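Spending money on a gripper bench without crying later

Posted 4 March 2024 by Sharon Odera

I get the same email over and over, and it goes something like "we want to start teaching a robot to tidy up small stuff, we've got some money, what do we buy first?" So I'm putting my answers in one place and from now on I'll just send people the link. These are workshop tips from somebody with a small bench and a smaller budget. If you've got a whole lab and a purchasing department, go in peace, you don't need me.

My total for the first round was $2000. I wrote that number on a strip of masking tape and stuck it to the inside of the cupboard door, and every receipt got taped up under it. Low tech, but I looked at it every single time I reached for the glue.

Pick the job before the gear

I know, I know, the gear is the fun part! But if you shop first you'll end up with something strong enough to lift a paint can when all you wanted was to put a brush back in its holder. Write the job down in one sentence. Mine was "pick up a paintbrush lying flat and stand it in a clear pen box." It took me two evenings to get it that short (the first version had a drawer in it, and a sponge, and I'm so glad I crossed those out).

Once you have the sentence, do the job by hand with a pair of kitchen tongs. I mean it. Tongs told me more about finger width than the whole Hisden catalog did. Skinny handles roll. A brush flat on a hard top gives you almost nothing to get under, so fingertips matter a lot more than squeeze.
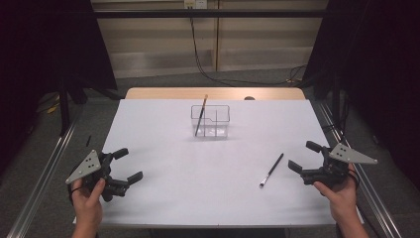 Then there's one hand or two. I went back and forth on this for weeks. One gripper is half the price, obviously, and plenty of jobs only need one. But if you ever want one side to steady a box while the other side drops something in, get the pair up front. I bought a single from Wanduser and came back for its twin in November, and by then they had changed the mounting plate and I had to pay for a second adapter. Buy them together and make sure they match.

Hand-held first, arm later

This is the tip that saved me the most. You can do a surprising amount of your planning with grippers you hold yourself. You find out whether the table is too deep, where your elbows go, which objects are a pain. All of that costs you nothing extra, and you can still change your mind. An arm bolted to a bench is a commitment.

Erick Simiyu, who shares the workshop with me, wanted to order the arm the same week. We had a bit of a fight over it. I said give me a month with the hand-helds and then we'd look at the reach we really needed. We ended up with a shorter arm on the list than the one he'd picked out, and the difference paid for the frame.

The boring line items

Here's where budgets go to die. I put $500 aside for "bits" and spent every dollar of it. If I were doing it over I'd list these on day one:

- Frame rail and the corner brackets to go with it. The brackets add up faster than the rail does.
- Something plain to cover the tabletop. Wood grain and old paint spots make small things harder to pick out.
- Dark curtain fabric, if your bench is anywhere near a window. Mine came off the remnant table at a fabric store.
- Cable ties, cable clips, more cable ties. Buy the big bag.
- A spare strap for each gripper. They get gross.
- Your practice objects, in duplicate.

On cameras, don't go wild. I asked Hoker for a quote on something fancy and then ran my first month on 1080 video, which was plenty for a tabletop. Spend the leftover on lights. Soft, even light is worth more than extra pixels, especially with see-through plastic, which throws little glints all over the place.

Clear containers are harder than you think

I love a clear pen holder on my desk. On the bench, oh boy. The edges come and go depending on where you stand, and a divider in the middle makes it trickier again. My advice is to budget for both kinds, one clear and one solid color, and do your early runs with the solid one. When that's going well, bring out the clear one and expect to be humbled.

And get brushes with different ferrules and handles while you're at it. A craft store multipack is fine. Leave them lying at odd angles, some close to the box and some near you, so you aren't practicing the same grab all afternoon.
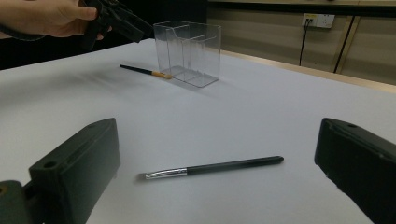 Questions to ask a seller before you pay

I keep these on an index card by the phone.

- Can I buy just the fingertips when they wear out, and what do they cost?
- Are the left and right units the same part or two different parts?
- How long is the cable, and is the longer one extra?
- What does the whole thing weigh with the camera mounted? (Your wrist will care by lunchtime.)
- Will you take it back if I've drilled nothing and scratched nothing?

Idahosa was the only shop that answered all of them in one email, and that's a big part of why they got my second order. Their shipping was slow, mind you.

Leave some money unspent

Keep back the price of one gripper until you've worked on the bench for a full month. You'll want to change something. For me it was table height. I'd set it for sitting and then found out I do everything standing, so up it went on new legs, and there went part of my cushion. I've got a spreadsheet of the whole first round if anybody wants to copy it. It's messy and the shipping column is wrong in 2 places that I haven't gotten around to fixing.

Comments

tallgrass_mike
The tongs thing is great. Tried it with my daughter's markers and figured out right away that the fingers I had in my cart were too wide. Cart emptied.

Sharon Odera
Yay! Markers are nice to start with, they're fatter than brushes.

benchmom
Any reason not to use a sheet of white poster board for the top? Mine curls up at the corners.

Erick Simiyu
Foam board curls less. Tape it on the underside of the table edge. And for the record I still think my arm was the better arm.

R. Pell
Would like the spreadsheet please, even with the shipping column.

Contact | Copyright 2024 Sharon Odera | Back to top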